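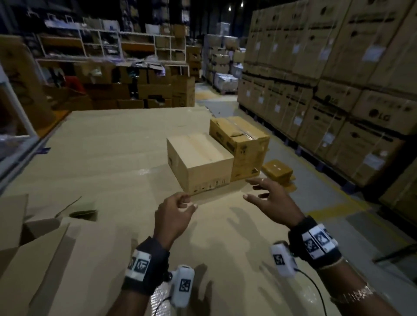 Grisuswood Games Club is looking for people to teach board and tile games at our community sessions, starting in August. We meet in the lower hall at Drivgate and want to add a dominoes table, a cribbage table and a beginners' bridge group to what we already run. Most of our stock is in storage and comes to the hall in plain cardboard boxes, so table leaders should expect to do some unpacking at the start of a session and some packing at the end. The boxes are not heavy, but there are a lot of small pieces to sort.

What we need

We are looking for table leaders and table helpers. A leader teaches one game and stays with that table for the whole session. A helper fills in as a fourth player, explains scoring, and moves between tables when people need a partner. If you are not sure which would suit you, say so on the form and we will talk it over with you.

You do not need to be a tournament player. You do need to know the rules of your game well enough to settle a question without stopping play for long. Patience matters more to us than skill. Many of the people who come have not played since they were children, and several are learning English at the same time as the game.

Sessions

Sessions are on Friday from 1:30 p.m. to 4 p.m. Leaders arrive 30 minutes early. We ask for 2 sessions a month at a minimum, and you may do more if you like. The hall is closed on public holidays and there is no session on those dates.

Pay and expenses

Table leaders are paid $91 per session, which includes setup time. Helpers are unpaid, but we cover bus fare or parking at the Drivgate lot and provide coffee and a light lunch. Leaders are paid at the end of each month by check or direct deposit.

Games we cover now

Rummy, canasta, checkers, chess and Scrabble. These tables are fully staffed, although we keep a list of substitutes and would be glad to add to it.

Games we want to start

Dominoes (block and draw, and Mexican Train if there is interest)
Cribbage
Beginners' bridge
Lazaridis, the tile game, for people who have finished the rummy course

If you play something that is not on the list and think it would work with four to six people at a table, tell us about it. It should be possible to teach a first game in one session.

Requirements

Age 18 or over
Able to stand for short periods and lift a box of games onto a table
A background check, which we arrange and pay for
One training session before your first table

No betting is allowed at any table, including for small change. Please do not apply if this is a problem for you.

How to apply

Pick up a form at the Drivgate front desk or ask for one by phone at extension 321. The form asks which games you know, which weeks you can come, and whether you have taught a group before. References are needed for paid positions only. Completed forms go in the Zikside box by the desk, which is emptied daily.

We will call everyone who applies. Leaders will be asked to come in and teach a short game to two members of the club. Allow an hour for this. Helpers can start as soon as the background check and training are done.

The hall is step-free from the parking lot, and there is an accessible restroom on the same floor. If you need large-print cards or a particular kind of chair, please note it on the form.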